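Review: Votorora needle pickup policy, wrist-camera version

I have been running the Votorora policy on our suturing bench since April, and this is a review of the method as much as of the software. Consuelo Arroyo asked me to write it up for the other groups at Nulisbridge who are thinking of trying it.

The idea is simple. Older needle pickup work leaned on a fixed overhead view and a separate step that estimated where the needle was. Votorora drops that step. It takes the wrist view and the joint readings, and predicts the next short stretch of motion directly. It was trained on teleoperated demonstrations, and you are expected to add your own. We added 56.

Setup took an afternoon. The installer is fine. The calibration guide is not, and two of the pages still refer to the Cakholm arm mount, which has a different offset. Crescencio Escobar rewrote the numbers by hand and after that the tip position lined up.

We ran 17 pickups per condition with the needle left partly in the tissue and the thread attached. On plain pads with even lighting, the policy got the needle in 13 of them. With the light moved low and to one side it dropped to eight. Most of those misses looked the same to me: the jaws opened at the right time, then closed short of the needle and slid off. I think glare is a large part of it, though we haven't tested that properly. Polished needles and moist surfaces both throw back a lot of light, and so does the gripper itself.

Thread is the other weak point. If a loose strand runs alongside or across the needle, the policy sometimes goes for the strand. Retraining with our own demonstrations helped with this more than anything else did. I would not bother with the stock weights at all if your task has thread in it.

What I like is the recovery. After a miss it backs off, opens again and makes another try without being told to. The Annamalai planner we used before would just stop and wait for a reset.

The wrist view also has limits you should plan for. The gripper fills the middle of the picture and is soft while the tissue behind it is sharper, so judging depth from it is hard for a person and probably for the network too. I would like a second camera option in the next release.

Worth using if you can collect your own data. Otherwise wait a version.

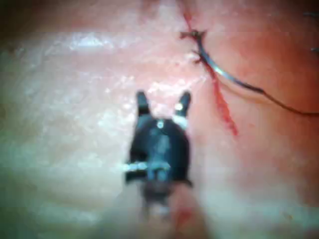 Wrist view with jaws open, needle partly embedded at upper right.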